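Home | Articles | Archive | Contact

3.2 Land and early building at Gruber Field

The county bought 1317 acres of cotton and grazing land east of Hultberg in May 1942 and leased them to the War Department. Landeg (2009) counts 13 separate sellers. Most took the first price offered. The Fesen family held out for a share of the water rights, and their parcel, which lay across the planned north runway, was the last to change hands.

Grading started before that sale closed. Payroll sheets read by Charbonneau list 851 laborers in the first full month and 1009 in the second – more than the town's hotels and boarding houses could take. Men slept in the school gym and in tents along the rail spur.

Figure 1. Two people in teal caps, one looking at a phone.

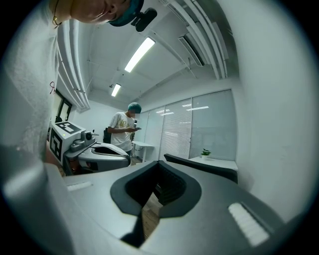

The barracks were framed in green lumber and had to be patched through the first winter. The runways held up better. Dufour and Morin date the first training flights to the week the control tower was wired, though the base paper puts them earlier.

4 shares | 2 comments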